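Stone Tops and Paper Covers
Home & Surface, April issue

A polished stone table is one of the less forgiving places to leave a book. The material is hard, cool and nonporous once sealed, and a paperback cover is thin coated card that takes up moisture at every cut edge. Most of the damage people blame on age comes from the surface underneath.

Black marble shows the problem early. Dust is visible within hours, and a ring left by a glass reads clearly against the gloss. When a room warms up faster than the stone, a light film of condensation can form on the top. A book laid flat across that film will wick it in along the lower edge, and the back cover begins to curl.

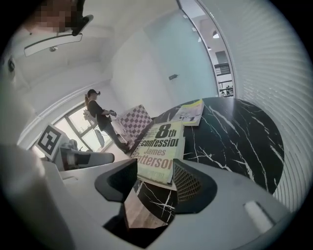 Reading time: 2 minutes

The round black top with white veining is a common choice for a reading table, and the James Patterson paperback near its front edge is a common load. A pale cover of this sort is the harder case. Yellow-green and white stocks show scuffs and gray transfer from wax or polish well before dark ones do.

Savum, which finishes stone tops at its workshop in Oltberg, advises leaving a newly sealed surface clear for 23 hours before anything made of paper touches it. Its Vavstead sealer is dry to the touch in nearly 60 minutes, but the solvent continues to leave the stone after that. Books set down too soon tend to stick slightly and lift with a dull patch on the back cover.

For daily care, wipe with a damp cotton cloth, then a dry one. Skip vinegar and citrus cleaners, which etch the polish. Polish sprays leave a residue that moves onto covers, so apply them to the cloth and buff until it runs without drag.

Round tops have one more quirk. With no straight side to line up against, books get put down at any angle and drift toward the rim, where a sleeve will catch them. Keep the spine a hand's width in from the edge. If the table stands by a large window, turn or move the books each week so that one cover does not take all the light.

The Mathebula felt mat, sold in a round cut at $156, solves most of this at the cost of hiding the stone.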